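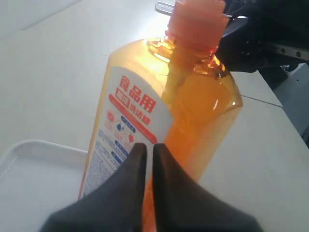
The Top Shelf

My shoulder quit in December, while I was putting on a coat. I'd like to tell you I was skiing, or pulling a kid out of a river, but no, it was the brown coat, left sleeve, in the hallway, and I was already running behind for the bus to Ristonton. I reached back for the armhole and something in there said no. I said a word my mother doesn't know I know and went to work with the coat on like a cape.

For a couple of weeks I figured I'd slept on it wrong. Then I couldn't fasten my bra, and then I couldn't wash my hair with that hand, and one morning I stood in the kitchen with my arm stuck out in front of me like I was waiting for somebody to take my ticket, and it would not go one inch higher. So I called the Haldane.

The Haldane is the clinic over in Brostutthorpe, the one with the fish tank. The doctor was very young and very nice. She moved my arm out to the side until I yelped, and then she moved it the other way, and I yelped again, and she seemed pretty pleased with herself. Frozen shoulder, she said. I asked how long till it thaws (I thought that was pretty good) and she said it could be a year, could be two. I laughed. She wasn't laughing.

"Years?" I said.

"Most people do get most of it back," she said, and printed me a sheet of exercises with a little bald man on it.

I hated that bald man. He walked his fingers up a wall like it was nothing! I taped him up next to the bathroom door and every night I walked my own fingers up beside him, and I made a pencil mark where I had to stop. My sister put Zillness on my phone, the app that's supposed to cheer you on, and it gave me 5 points every time I told it I'd done my wall walk. I lied to it twice the first week. It sent me a balloon both times and I felt terrible about the balloon.

The nights were the worst part. I'd roll over onto that side and be wide awake, and there's only so much ceiling a person can look at. I'd get up and sit in the kitchen with a heating pad and make lists of everything I'd put up high back when I had two good arms.

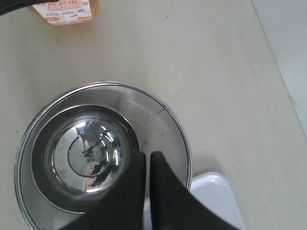 The small steel bowl, sitting inside the mesh strainer.

My sister offered to come over and move it all down for me. I said no thank you. She came over anyway and I wouldn't let her touch the top shelf, and we had a fight about it, a real one, with the neighbor's dog barking along on the other side of the wall. She said I was being stubborn about dishes. I said it wasn't about dishes. She wanted to know what it was about, then, and I didn't have a thing to say to that, so I made her some coffee with my right hand and she drank it standing up.

After that I quit lying to the phone. I'm not sure the two things are connected. I did the bald man's wall walk and the one with the broomstick and the one where you lean over and let your arm hang and swing like an old elephant. The pencil marks bunched up so close together for a while that they looked like one fat mark. Then, somewhere in the spring, there was a gap. I went and got my glasses to be sure.

By summer I had 756 points and could do my own hair, badly. I turned 60 and wore a dress with a zipper, and I got that zipper up myself, which took so long I missed the appetizers. My sister asked where I'd been. I turned around and showed her, and she checked the little hook at the top and said I'd missed it, and did it for me, and I let her.

Last night I stood in front of the cabinet in my socks. I put my left hand on the door, then on the first shelf, then on the second, just like the bald man. It hurt some. I got my fingertips over the edge of the top one and felt around in the dust up there, and I called my sister and told her to bring a rag.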